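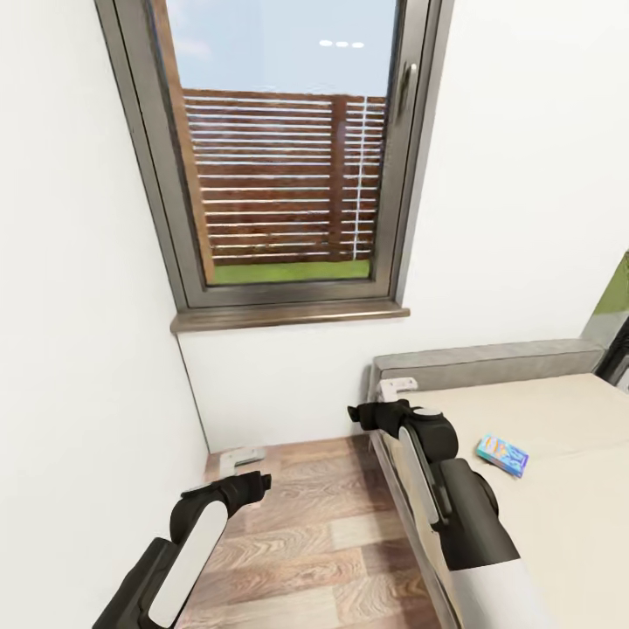

Verna Dunleavy
Choir accompanist and reviewer

Search reviews
Home Keyboards Stands & Lamps Concert Diary Contact

I have been playing for other people's singing for longer than I care to admit, and in all that time I'd never owned a music stand I was fond of. So when the Lalteck folding stand came my way in September, just before our little tour with the Nandham Chamber Singers, I was ready to be charmed (and a bit ready to be cross, if I'm truthful).

It came to 3 halls with me, in and out of the car boot, and it never once dropped my Schubert on the floor. The desk is generously wide – two open scores side by side, with room for a pencil – and the neck locks with one good turn.

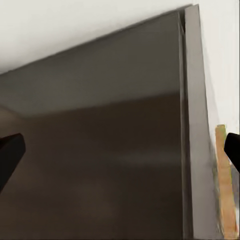

What I'd change

The feet, mostly. They're lovely on carpet, but on the old boards at Plelberg they crept a little every time I leaned over to turn a page.

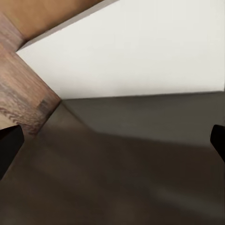
Lalteck folding stand, reviewed 12th November

I paid $268, and my favourite old Hviid cost a good deal less, though it wobbled like a jelly from the day I brought it home. The carry bag is extra, which I did grumble over! 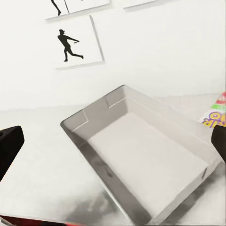
Review by Verna Dunleavy

Would I buy it again? Yes, gladly, and I'd put rubber caps on the feet before the first rehearsal.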